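Jamdale Pay Survey – Data Card

Version 3. Last updated Feb 5, 2026

12 shares | 3 comments

Summary

The Jamdale Pay Survey is a table of self-reported wages for service and household jobs in the Jamdale area. It has 985 rows, one per job held. A person with two jobs fills in the form twice and gets two rows, with nothing linking them.

The data was gathered through an online form and a paper form left at the Kuker job center. Answers from both were typed into the same sheet and cleaned with the same script. The table is meant for people comparing local pay, and for classes that need a small, messy wage file to practice on.

What is in the files

pay_main.csv – the full table, 985 rows
pay_paper.csv – the 174 rows that came from paper forms, also included in the main table
job_codes.csv – job titles as written, matched to our short codes
changes.txt – list of edits since version 1

All files are UTF-8 with commas as separators. Empty cells mean the question was skipped. A zero means the person wrote zero.

Columns

row_id – number assigned on entry, carries no meaning
job_code – four-letter code, see job_codes.csv
pay_amount – as given, before tax
pay_period – hour, day, week, month or year
pay_hourly – worked out by us from the two columns above and hours_week
hours_week – usual hours, not contract hours
years_in_job – whole years, rounded down
tips – yes, no or blank
town – Jamdale, Kuker, Harawira or other
source – web or paper

Job groups

Titles were sorted into 20 groups. The largest are food service, cleaning, retail and home care. Laundry and clothing care is a group of its own and takes in pressing, folding, mending and sorting, whether done in a shop or in a private home. Hotel housekeeping stays under cleaning even when the person mostly handles linen. 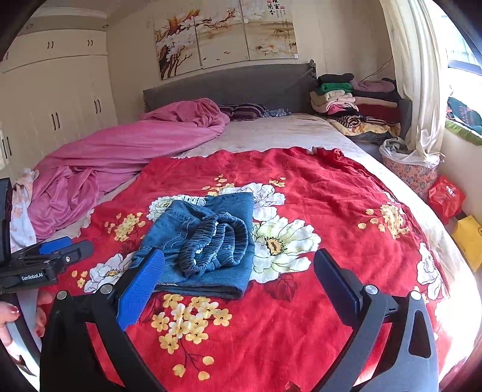 How hourly pay was worked out

If the person gave an hourly figure, it was kept as it stood. Weekly pay was divided by usual hours. Monthly pay was multiplied by 12, divided by 52, then divided by usual hours. Yearly pay was divided by 52 and then by usual hours. Day rates were left blank in pay_hourly unless the person also wrote down the length of the day.

Tips are not part of any figure. In food service this makes a real difference, so please do not rank that group against the others without saying so.

Known problems

Harawira has very few rows outside retail. Do not publish an average for that town by job group.

Some people gave take-home pay in place of pay before tax. We fixed the ones that said so in the notes box. The rest are still in there.

Version 1 had a bug that read 1.300 as 1,300 in some web rows and 300 as a yearly wage in one other. Both were corrected in version 2. If you have charts made from version 1, make them again.

The form was opened in June and stayed open through the fall, so summer jobs are better covered than winter ones.

Privacy

Names, employers and street addresses were never asked for. Free-text notes were read and then removed. Any job title held by a single person in a town was moved up to its group name.

Use and citation

Free to use and share with credit. Cite as: Jamdale Pay Survey, version 3, Umance. Please report errors with the row_id and the file name.

Contact: Umance data desk | © 2026 Umance | Back to top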